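The handbook came to four pages, and I had written most of it, so I could hardly complain when they asked me to sit down and follow it.

I had come to Vachon from the standards office at Wulstead, where for years I had looked after rules for elevators and garage doors, things that go up and come down again and mostly leave people's fingers alone. Now there was a company that wanted to teach machines to handle household things by having people handle them first, with a gripper held in the hand, and somebody had to say what good practice was. I said it in October, at a desk, with a cup of tea. Hold the tool level. Do not hurry. Open the jaws fully before you approach, and close them no faster than you would close a drawer in a house where someone is asleep. I was rather proud of the drawer.

The table had a checkered cloth on it, the kind my aunt kept for company, and the lamp on top looked so much like a lamp from somebody's bedroom that I wanted to ask who was reading without it. My partner for the morning was a young woman with long dark hair who had done this many times before. She picked up her gripper the way other people pick up a phone. I picked up mine the way you would pick up a neighbor's baby, and we looked at each other across them for a moment, and she was kind enough to say nothing at all.

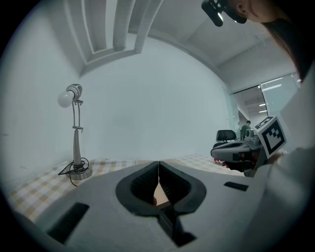 *Two grippers at the table with the lamp, one of them raised.*

"Rule two," she said.

I knew rule two. Rule two was that the square marker on top of the tool must be kept in view and must never be covered by a sleeve, a hand or the other person's elbow. I had written it in one sentence and gone on to lunch. It takes a good deal longer to do. My arm wanted to turn inward, as arms do when they reach for something small, and every time it turned she waited, and every time she waited I started over from the edge of the table, because rule nine said a spoiled attempt must be started over from the edge of the table. I began to have feelings about whoever wrote rule nine.

"Does everyone find it this hard?" I asked.

"Everyone who reads it first," she said. "The new ones just do what I do, and then they read it and say, oh, so that's what that's for."

I thought about that for longer than the remark perhaps deserved. At Wulstead we had always sent the paper out ahead of the people. There was a binder in the basement with 3,666 numbered clauses in it, the pride of the whole building, and I don't believe I ever once saw it lying open next to an elevator.

So I put my tool down on the cloth and asked her to go through it all again, slowly, with me only watching. She didn't recite anything. She breathed out before she closed the jaws, every time, and it was the breath that kept her wrist from turning. It was in none of my 17 rules. I asked her where she had learned it and she said she hadn't known she did it, and then of course for a good while she couldn't do it properly at all, and we both laughed until people in the next room must have wondered about us. 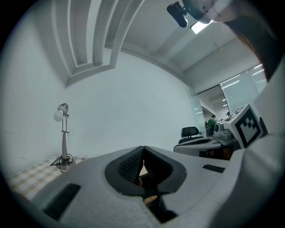 *The gripper in close, with the office beyond the glass.*

By the time I looked up again my shoulders ached and I had managed it twice running, sleeve back, marker clear, jaws as slow as that drawer. I was as pleased as I have been about anything since I learned to whistle.

I rewrote the handbook on the train to Rovolach that evening, with my coat on my knees for a desk. Rule nine I made gentler. Rule two I left alone, except that I put another line under it, in plain words, asking the reader to go and find someone who does this well and sit beside them for a morning before turning the page.

Then I breathed out, and closed the cover slowly, and the man across the aisle asked me if I was feeling all right.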